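Home News Projects Press Contact

2 min read

Residents' group asks for proof before lane resurfacing goes ahead

June. The Drornell Lane Residents' Group has asked Grudetti, the contractor named for this summer's works, to explain how a new top layer will last any longer than the old ones. The firm has promised a "like new" surface within 15 working days. The group would like to see that in writing, along with what happens if the cracks come back.

"We have heard 'like new' before," said Rakiya Oyewole, who chairs the group. "Then someone digs a trench, fills it badly and goes home. I'd be glad to be wrong this time, but I want to know who pays if I'm not."

The lane is narrow, and its grey asphalt is worn, stained and patched in an irregular way. A weathered concrete wall with a tall metal fence runs along one side, with leafy bushes next to it. Across from the fence, a pale concrete apron in front of a blue building meets the lane at a slightly raised lip. Residents say any new layer must meet edges like that one cleanly, and the plan they were sent has no drawing of how it will.
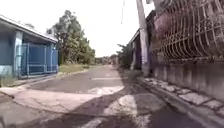
Will people still be able to reach their homes while the work is going on?

On foot, at all times. Cars will be kept out from 9 am to 4 pm on working days, and Grudetti says it will put a note through each door before the first closure.

The plan covers 289 metres of lane and sets aside 19 parking spaces on the Jevine side for people who can't get their cars in. It says very little about drainage. Osamu Arai, a retired road engineer who read it for the group, called the two lines on the subject "thin".

"A fresh surface on a tired base looks fine for a winter," he said. "I'd want a few test holes dug first. They are cheap and they'd settle the argument."

Grudetti has said it will reply before work starts. A copy of the group's letter is on the board at the Fukuda reading room, and 900 leaflets with the same questions are going out to nearby streets.

Contact: Press desk, Drornell Lane Residents' Group | © Drornell Lane Residents' Group | Back to top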